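Clear plastic film on stored items: leave in place or remove?
Community Help > Packing and Storage

Gough Office Services
Posted 19/03/2025

Our department is preparing a storage room for use by another group. A number of the items kept there were wrapped in clear plastic film in November, and the film has become wrinkled and bunched at the lower edges. We would appreciate guidance on whether it should be left in place until the items are moved, and on how it may be removed without marking matte surfaces. Our remaining supply is one roll of 200 feet.

Bomden Front Desk
We leave ours on. There have been no complaints.

Dumodano Storage Desk
Film that is bunched but not torn may remain in place for a short move within the same building. For longer storage, we recommend that it be removed and replaced. Dust collects in the folds, and damp air held under the film can leave pale marks on dark finishes.

Please do not use a blade. Locate the loose end, which is usually near the bottom, and unwind the film slowly in the direction opposite to the wrapping. Where it passes over a hinge, bracket or screw head, lift it clear by hand - pulling at that point tends to tear it and leave small strips behind.

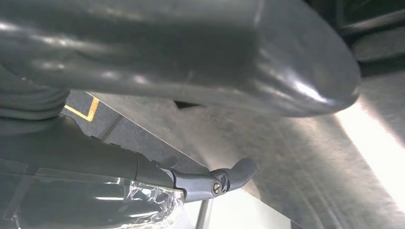
Once the film is off, wipe the surface with a soft dry cloth and allow it to stand uncovered overnight. When rewrapping, overlap each turn by half its width and finish on a flat area. A roll of 200 feet should be sufficient for a small room. Tape should be applied to the film only, never to the item itself.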